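Section 4. Running the Tabletop Demonstration for Visitors
Grarnside Lab Open Day Guide, December 2021 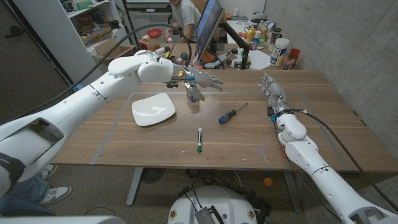 The tabletop demonstration lasts six minutes and suits small groups. Set it up before the doors open and leave the table as it is between groups. The tape on the tabletop marks the work area. Objects such as the plate, the screwdriver and the marker go inside the tape, spaced so that a hand can close on one without touching the next.

1. Check that the cables on both arms hang free and do not catch at the wrist.
2. Wipe the tabletop. Replace any tape that has lifted.
3. Place the objects.
4. Start the Evon program and wait for both arms to reach the ready position.
5. Bring visitors up to the floor line, no closer than 600 mm from the table.
6. Say "starting" out loud, then run the first task.

Note: Run only 2 tasks per group. If an object is dropped, finish the task before picking it up.

CAUTION: Do not reach over the table while the arms are powered. Press Stop first and wait for the hands to come to rest.

CAUTION: Keep children on the far side of the floor line at all times, including between runs.

If an arm stops partway through a task, press Stop and call Cristóvão Cardoso. Do not push the arm back by hand. Restart steps are in Section 6.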